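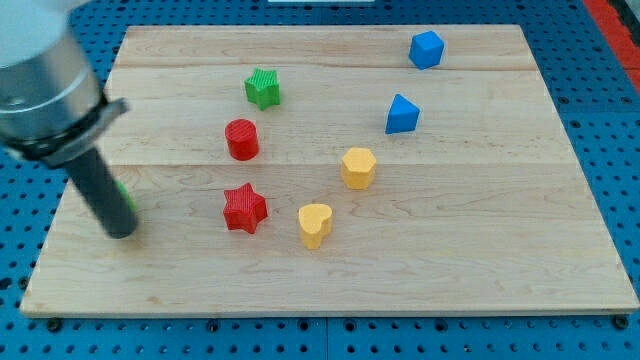
Equipment progress report, second period

Project: Altari tabletop sorting cell
Prepared by: Gladys Mollel
To: Hamisi Massawe, grants office, Muriithi
Date: Wed 19 June

Summary

The first cell is set up and in daily use. Spending on it is closed. We are asking for approval to move part of the money held for the second cell from the arm line to the tooling line. The total does not change.

Purchases completed

The arm, its controller and the perforated table were delivered in April and have been signed for. The table was bought from Dalosach. We chose the perforated top over a plain one so that fixtures can be bolted down and moved without drilling. It cost more than the plain top, and the difference came out of the furniture line as agreed.

The work surface is a maple cutting board laid on the table. The original budget had a custom work plate. We bought the board from a kitchen supplier and have not needed the plate, so that line is unspent. A second board is in the cupboard as a spare.

The sorting pieces are colored wooden blocks: stars, a cylinder, a hexagon, a heart, a cube, a triangular prism. The same shape appears in more than one color, as with the red and green stars, and this is needed for the trials where the arm is told to sort by color only. Replacements are cheap and we will keep buying them from the supplies line.

Purchases outstanding

Tool shafts. We ordered 11 from Cloro and have received 10. The last one is on back order. Cloro has not given a ship date. Work is not held up.

Spare mounting collar. Not ordered yet. The quote we had has expired and a new one has been requested.

Service contract. The first year is covered by the purchase. The renewal falls outside this grant and needs to go into next year's operating budget. Please note this now, as it was left out of the original plan.

Request for the second cell

The plan allowed for two identical arms. After running the first cell we think the second can use the smaller model in the same range. The blocks are light and the reach needed to cover the board is short. The saving would go to a tool changer and a second set of shafts, both of which would fit either arm.

Dalosach has quoted 11 weeks for delivery of a second table. If the change is approved this month, the table and the arm should arrive in the same period and can be installed together. If it is held over, we would like permission to order the table alone.

Risks

Single supplier for tool shafts. We are asking a local shop to quote on making them to our drawing.

Bench power. The room has enough outlets for one cell. Facilities has been asked to price the extra circuit. No figure yet, and nothing is set aside for it.

Next report

Will include the Cloro delivery, the collar quote and the cost of the circuit. Invoices for this period are attached separately.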